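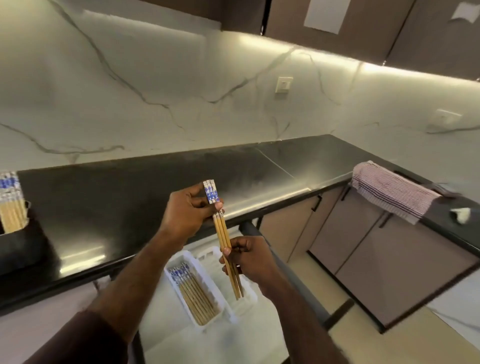 I've been building a robot arm in the shared shop at Le Goff for most of a year now, and I have come around to an opinion that makes me a little unpopular at the big table. I think home builders pick the wrong jobs. We all want the thing to pour coffee or flip a pancake or wave at the kids, and then we're surprised when it does it nicely for one video and never again. I want mine to put the chopsticks away.

Really! That's the project. The arm is called Pedow (my nephew named it, don't ask me) and its whole purpose in life is to take a bundle of clean chopsticks and lay them in a tray, all pointing the same direction. I've spent more on it than I'd like my sister to know, and it can't do it yet.

When I told Octavio Durán this was my plan he said it sounded like buying a truck to carry a sandwich. Fair enough. He builds walking machines and they're gorgeous, and I could watch them go up and down the ramp all night. But I'd like to know what they do when they get to the top of the ramp. A chore has an end you can check. The drawer shuts or it jams, and when it jams you have learned something you can go fix before dinner.

And the dull jobs are hard, which is my whole argument. A chopstick is thin, it rolls, and it hides behind its neighbor. My first gripper was two flat fingers from a Kosteck kit, and it was lovely with a tennis ball. With a bundle it squeezed the outside sticks and let the middle ones slide out onto the floor like pickup sticks. I put rubber on the fingers and then it wouldn't let go of the last one. I spent 7 weeks on letting go. I never saw a kit that put letting go on the box.

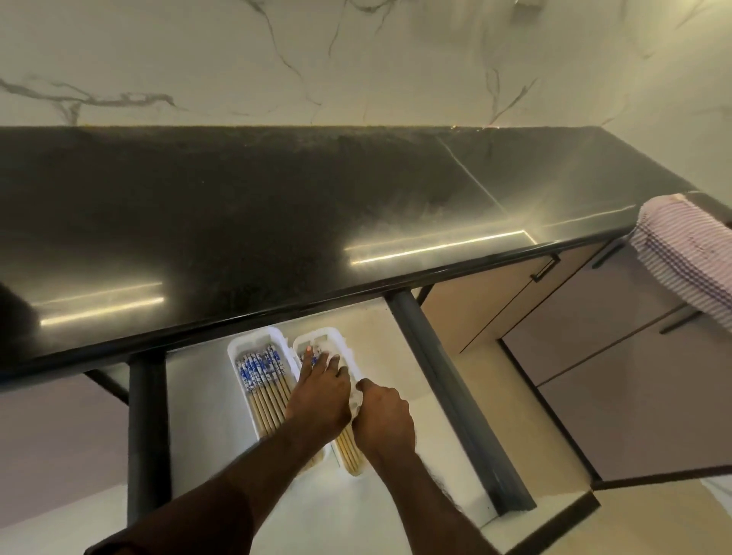
My biggest gripe is with builders who start from the arm and work outward, me included, because for months I sat there tuning motors and hadn't once paid attention to how a person does this. People cheat constantly. They use the furniture, they use the side of the tray, they lean on things. Take the right-hand tray in that drawer: one hand has its fingers curled over the rim and the other is spread across the chopsticks with the fingertips on the blue-and-white tops. Two hands, one small tray! My arm has one hand and no opinion about rims at all. I'd designed the whole thing as if the tray were bolted to the earth, and then wondered why it skated off every time Pedow bumped it.

So I added a second arm, a cheap stubby one whose only duty is to hold on to the tray. It has no wrist to speak of. Mwanahawa Lema wrote the piece of code that makes it grab before the main arm moves, and that got us from one good run in 20 to about 7, which still means I do most of the chopsticks myself.

I know the answer I'll get, that you could buy a divided box with a slot for each stick and skip all this. Sure. You could also redesign every kitchen in the world so a robot can manage it, and I think an awful lot of companies are quietly hoping we'll do that for them. I don't want to. I like a patterned chopstick and a shiny black counter, and if the camera gets confused by the glare then the camera can learn. The house was here first.

What I'd like to see at the December open evening is one long table of boring machines. Something that matches lids, something that hangs a dish towel so it stays hung. Let the visitors stand there with their arms folded while it fails, and let them make suggestions, because everybody who walks in has put away more silverware than any of us has built robots. I'd trade the whole light show for that. Bring the ramp walkers too, Octavio, I'm not a monster, but put them at the end by the coats.

Pedow goes back on the bench tonight with new fingertips, softer ones, cut from an old bath mat.

Karine Ross

Comments (4)

Octavio Durán
By the coats!! I carried your second arm up two flights of stairs, remember that.

Celeste Arancibia
I agree with most of it, but I think you're too hard on the slotted box. My dad has shaky hands and a slotted box is exactly what he needs, robot or no robot. Changing the kitchen isn't always giving in.

Karine Ross
Good point, Celeste, and I should have left room for it. I was picturing me and my stubbornness.

Jörg Seidel
What is the bath mat made of? I have the same trouble letting go with pencils.

Posted 9th September | Contact the workshop | © Le Goff Shared Workshop | Back to top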